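PENNER BRINGS BACK VILDEN WOOL FOR HAND KNITTERS

Femcombe, October

Penner, the Femcombe yarn maker, is to bring back its Vilden hand-knitting wool after a long gap. The yarn will go on sale in November through independent wool shops and by post from the mill shop. It will come in 49 shades and two thicknesses, double knitting and aran.

Vilden was a plain British wool sold for jumpers, cardigans and school knitwear. Penner stopped making it when the mill turned most of its spinning over to carpet and upholstery yarn. Letters asking for it have kept coming in ever since, many of them from knitters who had half a garment on the needles and could not match the shade.

The new Vilden is 100 per cent wool, spun and wound at Femcombe. It is sold in 100 gram balls. The double knitting has 216 metres to the ball and knits to the usual tension on 4 mm needles. The aran is spun from the same fleece with an extra ply, and the two can be used in one project where a thicker welt or collar is wanted.

The wool is not treated for machine washing. It should be washed by hand in cool water with a wool soap, rolled in a towel and dried flat. Penner looked at a machine-washable finish and decided against it. In trials the treated yarn lost some of its grip, and the stranded colourwork did not sit as well after the first wash. Knitters who want something for the machine will still find it in the company's Household range, which is unchanged.

Shades

The shade card has been put together from the old dye books. Most of the original colours are back under their original names, among them Bracken, Slate, Rosehip, Mustard and School Navy. A few had to be left out where the dyes they relied on are no longer sold. In their place are several new mid-tones, asked for by shops that found the old card jumped too quickly from light to dark. There are also four undyed shades, from cream to a dark brown-grey.

Dye lots are printed on the inside of the ball band as well as the outside, so that the number is not lost when the band is torn. Shops will be able to ring the mill and ask for a particular lot to be held for up to three months. This was a service Penner used to offer as a matter of course, and it was the thing most often mentioned in the letters.

Knitters with old balls of Vilden in the cupboard should not expect an exact match. The new yarn has been dyed to the old samples, but the samples have spent years in drawers and the fleece is from different flocks. Penner suggests using old and new together in stripes or on separate pieces such as cuffs and collars, and knitting a square first. The old yarn was sold in 50 gram balls, so anyone using an old pattern will need half as many balls as it states. The old 50 gram ball was also slightly shorter for its weight, and it is worth keeping the last ball unwound until it is needed.

Patterns

A book of patterns for the yarn has been prepared by Jimometti, the pattern publisher. The Jimometti Vilden Book has designs for adults and children, including a round-necked jumper, a V-necked waistcoat, a shawl-collared jacket, mittens, a beret and a cot blanket. Two are reworked from leaflets that Penner issued in the past. The rest are new.

All the garments are given in a full run of sizes, with the finished measurements printed at the head of each pattern. Instructions are written out in full and charted as well. Jimometti has kept to ordinary shaping and seams for most of the garments, and the waistcoat and beret are meant for people who have not knitted much before. The jacket has pockets and a set-in sleeve and will take more time. The cot blanket is worked in strips and joined, and is a good way of using up odd balls.

The first printing will be 300 copies, sent out to shops with their opening orders. A second printing will follow in the new year if it is wanted. Single patterns will also be sold as leaflets from January, in the same format as the old ones, folded once and punched for a ring binder.

At the mill

Bringing the yarn back has meant changes at Femcombe. The carding and spinning machines used for carpet yarn could be reset for Vilden, but the old ball-winding machine had been broken up for parts. A reconditioned winder has been installed on the ground floor, in the room that used to be the packing store. Packing has moved upstairs.

The fleece is bought through the wool depot and sorted before scouring. Penner is using a blend of a softer fleece for handle and a stronger one for wear. The result is firmer than many of the wools now sold for hand knitting. It softens with washing, and the company advises knitters to wash their tension square before measuring it. The difference in the double knitting is small. In the aran it can be enough to add a row or two to the length of a sleeve.

Some early test batches were found to have too much twist, which made stocking stitch lean to one side. The twist has been reduced and the faulty batches will be sold as seconds for weaving and felting. These are marked with a plain white band and should not be used for garments.

Samples of the finished yarn were sent out over the summer to a number of wool shops and knitting groups, who were asked to knit whatever they liked with it and send back their comments. The remarks led to some alterations. The ball is now wound a little looser so that the centre end can be found without pulling out a knot of yarn. The shade name, which had been printed in very small type, has been made larger. Two of the greens were thought too alike and one has been redyed.

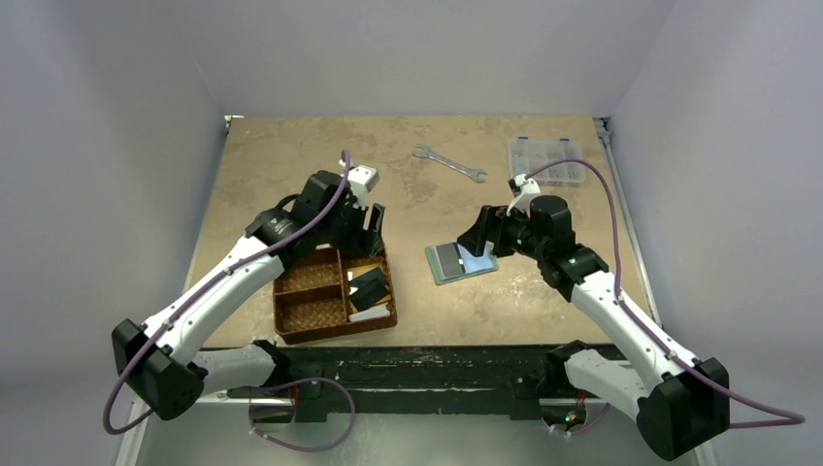
A wool shop in the test wrote back that the yarn was "a bit crisp in the hand at first, but the cables stand up beautifully and it pulls back without a fuss when you go wrong". The same shop asked for a proper black, saying that the darkest shade on the card was a charcoal and that customers knitting for school or for choirs would want black. Penner has added one, and it is included in the 49.

Other comments were less easy to act on. Several groups would have liked a 50 gram ball for small items. The winder can be set for this, but changing it over takes most of a morning, and the company has decided to start with one size. It will look at the matter again once the first season's orders are in. A request for a thinner yarn for lace has also been noted, although there are no plans for one at present.

Prices and where to buy

Shops will set their own prices. Trade price lists and shade cards are being sent out this month to existing account holders. Shops without an account can apply to the trade desk at Femcombe, and there is no need to take the full range. The smallest opening order is one pack of ten balls in each of six shades, in either thickness. Repeat orders can be made up of mixed shades.

The shade card for the public has real yarn, tied in rather than printed, and can be bought from the mill shop. The cost is taken off the first order for yarn. Cards take some time to make up by hand, and orders will be dealt with in the order they arrive.

The mill shop will have all shades from the first day of sale, together with the Jimometti book and some of the knitted samples, which can be tried on. It opens at 10am and closes at 4pm. There is parking in the yard, and the shop has a level entrance from that side. The front door on the street has three steps.

Penner will also take the samples to a small number of wool fairs in the spring. A list will be put up in the mill shop and sent to account holders. Knitting groups who would like to borrow samples for a meeting can ask the trade desk, giving at least two weeks' notice. Groups pay the return postage.

Old patterns

The company is trying to complete its own file of Vilden leaflets, which was damaged by damp. Anyone with leaflets to lend is asked to write first with the number printed in the top right-hand corner. Those that are needed will be copied and posted back. Penner is particularly short of children's patterns and of the balaclava leaflet, for which it has the second page only.

Corrections to the old leaflets are being collected as well. A mistake in the raglan shaping of the boy's school pullover is already known, and a corrected sheet can be had from the mill shop free of charge on receipt of a stamped addressed envelope.

ENDS

Notes for editors

Penner is a yarn maker based at Femcombe. It spins wool for carpets, upholstery and hand knitting.

Vilden is 100 per cent British wool. Double knitting: 216 metres per 100 grams, 4 mm needles, 22 stitches and 30 rows to 10 cm over stocking stitch. Aran: 5 mm needles, 18 stitches and 24 rows to 10 cm over stocking stitch. Hand wash, dry flat, do not bleach or tumble dry.

The Jimometti Vilden Book is published in paperback and will be available from stockists of the yarn.

Review yarn is available to magazines on request. Please state the thickness and up to three shades in order of preference. Requests should go to the press desk at Penner, Femcombe.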